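takcombe-street-names

A table of street names in the town of Takcombe, with where each name came from, as far as anyone can tell. Plain CSV, one row per street, 649 rows. It began as an argument over why there are two Mill Lanes and no mill. The argument is still going, but now it has a data card.

What's in it

streets.csv is the main table. The columns are name, former_name, first_seen, origin, origin_type, confidence and notes.

sources.csv lists every map, directory and rate book the main table leans on, with a short code for each. The codes made sense when they were assigned. Please don't try to work out the system.

disputed.csv holds the 59 streets with more than one serious explanation. Every explanation gets its own row, including the ones I think are nonsense. I have tried to keep my opinions to the notes column, where they have multiplied.

How the names were gathered

Most came from the printed street index, typed in by hand over one long October and checked against two older maps. Streets that have been built over are included if they appear on at least one map with a legible label. "Legible" was interpreted generously after dinner.

Origins fall into six types: person, trade, landscape, building, developer and unknown. The developer type exists for places like Dellis Park, where 20 streets are named after trees that were, as far as I can find, never planted there. Filing them under landscape seemed to reward bad behavior.

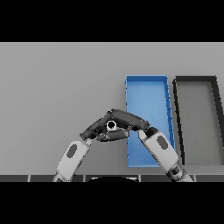 Bae

Confidence is a number from 1 to 3. A 3 means there is a document that says where the name came from, written within living memory of the naming. A 2 means a later source says so and sounds sure of itself. A 1 means somebody's uncle. There is no zero, but a few of the 1s have been asking for it.

Known problems

Spelling wanders. Flultovitz Street appears in the older directories under four spellings, one of which has no vowels until the word "Street". The name column uses what is on the sign today. The former_name column uses the oldest version I could read, which may be a printer's mistake with good manners.

first_seen is the year of the earliest source that shows the name. It is not the year the street was built. Three people have used it that way already, and one of them drew a chart.

The north side of the river is thin. The rate books for that side got damp at some point and the pages have become one page. Most of those rows lean on a single map, and its maker clearly preferred the south side.

Saints are a mess. Five streets carry saints' names with no church anywhere near them. Two of these look like landlords who liked the sound of it. I marked all five as unknown and went to bed.

Using it

Open it in any spreadsheet. Some programs will turn March Road into a date if you let them, so import the name column as text. Blank cells mean I don't know. The word "none" in former_name means the street has never been called anything else, and those are different things, though an early version of this file disagreed.

You can copy, change and reprint the table as long as you say where it came from and keep the confidence column attached. Without that column it reads like a much better piece of work.

Corrections

Send a correction with a source, even a poor one. A photo of a page is fine, and so is a page number. "Everybody knows" goes in as a 1, and it goes into disputed.csv with the others.

Renamed streets are welcome too -- the town council changed a handful when the bypass went in and did not keep a tidy list.

To do

Split lanes from alleys, if there is a difference.
Add the footpaths that have names but no signs.
Find out who Cobber was, and why he has a court, a close and a crescent.
Stop adding notes to the notes column. The longest one is past 1,000 words and has a subheading.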